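Last updated: May

Chapter 2: Finding your way without a signal

I learned to care about offline maps on a back road outside Trergate, when my phone dropped its last bar and the blue line on the screen simply stopped. I had the app, I had a full battery, and I had no idea which of two gravel tracks led to the highway. I picked the wrong one, of course!

So this chapter is all about saving maps before you need them. We'll work in Plenby, the navigation app I introduced in chapter 1, but most of what you learn will carry over to whatever you have on your own phone.

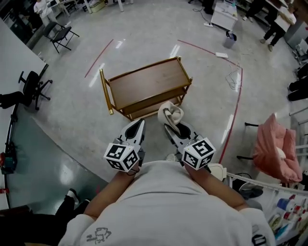
Figure 2.1 A two-tier cart with a brown wood-grain top.

A saved map is a file like any other, and it takes up room. My Trergate region comes to 658 MB with walking tracks switched on, and Plenby wants 700 MB free before it will even start the download. Leave the tracks out and you get 200 MB back — handy on an older phone, less handy if you're a hiker.

You'll also meet a couple of terms that trip people up. A region is the area you choose to save, and a layer is one kind of detail inside it (roads, tracks, petrol stations and so on). Get those two straight and the menus make a lot more sense.

Grab your phone, find some decent wi-fi and open the Saved Areas screen.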